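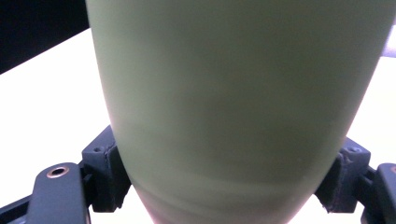 The Giraldo tumbler from Jendine is sold on its finish, and I have my doubts about finishes. Every maker of drinkware now has a "soft matte" line, and most of them mark the first time a key ring brushes past. The Giraldo in olive is better looking than most, I'll give it that. The green is pale, closer to sage than to army surplus, and the smooth sides curve in to a narrow, rounded end. In strong light the color washes out toward the top, so if you picked it for a deep green, look at it by a window before you pay. Faint curving streaks show across the surface too, and whether they come from the molding, the finish or plain reflection I can't say. Jendine's page calls the color "perfectly even." I wouldn't.

Giraldo tumbler, olive
Item no. 1407
Maker: Jendine
Capacity: 700 ml
Colors: olive only at this shop
In stock: yes

What we think of it

The maker says the shape "follows the hand." Fine, but hands differ. Na-rae Kwak, who does our ordering, finds it comfortable and has kept one at her desk since June. I find the wide part too wide and end up holding it low down, where it narrows. Try one at the counter if you can.

It does not fit the cup holder in my car. Jendine says it fits "most" holders and gives no list. We asked for one and got a brochure.

Cleaning: hand wash. The box says dishwasher safe and the leaflet inside the box says top rack only, which are two different promises. Until Jendine picks one, we go with the sink. Skip scouring pads on any matte finish – they leave shiny patches and you won't get them out.

Compared with the Drernik

People ask about the Drernik, which costs less and holds the same. It has straight sides, stacks better in a cupboard and comes with a spare seal. The Giraldo has no spare seal in the box – we sell them separately, in packs of 3. If looks don't matter to you, buy the Drernik.

Returns

Unused, in the box, within 30 days. We don't take back tumblers that have been drunk from. Questions about this item go to Jong-dae Cha at the Edus store, extension 105.

Page last checked 9 July 2026.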